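June
Gintarė Mockus

4. Packing the small-items bag

Do this after section 3 (basket sorted, lids checked). Takes 9 minutes if the basket's right, longer if it isn't.

You need: one basket, one fabric tote, the white board, packing slip.

4.1 Board on the table, flat, pushed well on. Wipe it first.

4.2 Basket on the left, tote on the right. Left-handers can swap but swap back when you finish – the next person won't check.

4.3 Only small stuff in the basket. Jars upright, caps on tight. Tubes can lie down.

Note: shallow pots with clear lids go in the basket too, never straight in the bag. They pop open.

4.4 Lay the tote out flat, handle towards you. Smooth out the folds, espescially along the far edge where the opening is.
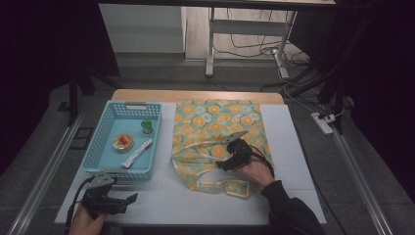

4.5 Open the mouth of the bag with one hand and hold it. Don't shake it open, it slides off the board and takes the slip with it.

4.6 Heaviest jar first, into the bottom corner. Then pots, flat. Tubes last, down the side.

CAUTION: no glass on top of tubes. They split and the whole bag has to be washed.

4.7 Check against the slip. Anything missing – stop, leave the bag where it is, ask Facundo Tapia. Don't make it up from the next basket.

4.8 Fold the top over once. Handle stays outside the fold. No tape on the fabric, it leaves a mark that dosn't come out.

4.9 Bag goes to the Palten shelf standing up. Max 60 bags per shelf, then start the one below.

Note: printed totes and plain totes are the same size so either will do. If the seam's gone at the handle put it in the mending box, not back on the pile.

4.10 Empty basket back to the sorting end. Wipe the board again if anything leaked.

Thursday packs only: write the shelf letter on the slip before the bag leaves the table. Milagros Pereyra collects those at 4 and can't wait while you look it up.

Labels and slip printing are in section 5.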